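Un proyecto estudiantil de Ellside quiere que un robot planche camisetas

6 de mayo de 2022

El club de robótica de Ellside presentó este mes su proyecto del curso, bautizado Tornisus, con un objetivo fácil de enunciar y bastante menos fácil de cumplir: que una máquina aprenda a planchar una camiseta a partir de lo que hacen las personas. El equipo lo forman 12 estudiantes y dispone de 21 semanas, vacaciones incluidas, hasta la muestra final de Gudham.

El método consiste en acumular ejemplos. Los alumnos se turnan para planchar con mandos de realidad virtual sujetos a las manos, de modo que cada movimiento quede registrado. La meta anunciada son 600 demostraciones. El club no ha querido precisar cuántas lleva, y tampoco ha explicado cómo piensa descartar las malas, una cuestión que en otros proyectos escolares de este tipo se ha comido la mitad del calendario.

En la mesa de trabajo el planteamiento parece razonable. Una camiseta azul de manga corta, extendida boca arriba y con apenas unas arrugas leves en el pecho, espera el paso de una plancha de mano rosa. La otra mano sujeta la tela cerca del bajo. Lo que cuesta más ver es el salto desde ahí hasta una cesta de ropa de verdad, con camisas de botones, cuellos duros y prendas hechas un ovillo.

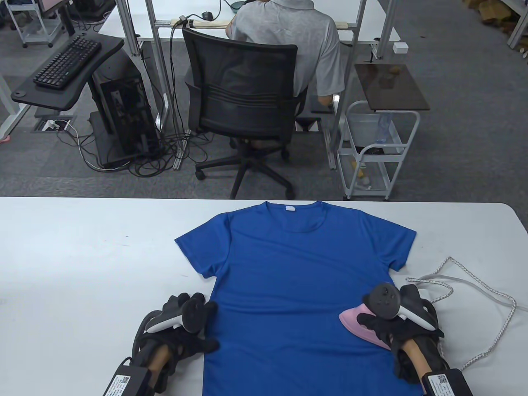 Lo que falta por demostrar

El programa que debe convertir las grabaciones en movimientos se llama Shim y lo escriben los propios estudiantes. Según la hoja informativa repartida en la presentación, la primera versión se limitará a camisetas lisas, colocadas siempre en la misma posición. Doblar queda fuera. Colgar, también. Y extender la prenda sobre la mesa — la parte que más pereza da en cualquier casa — seguirá siendo tarea humana.

Tampoco está claro qué contará como éxito. Las bases de Gudham piden 3 pasadas completas seguidas sin intervención, pero no dicen nada de cómo debe quedar la tela. Un brazo que recorra la camiseta entera sin quitarle una arruga cumpliría el reglamento. El club asegura que fijará su propio criterio de calidad antes de la muestra, aunque por ahora no hay nada por escrito.

Queda además el asunto de la seguridad. La hoja informativa dedica una sola línea a la temperatura y promete un protocolo más adelante. Convendría tenerlo antes de que la plancha se mueva sola.

El centro abrirá el taller a las familias a finales de mayo. No habrá demostración autónoma ese día: los visitantes podrán ver cómo se graban los ejemplos y consultar el código de Shim en las pantallas del aula. La inscripción se hace en la secretaría de Ellside.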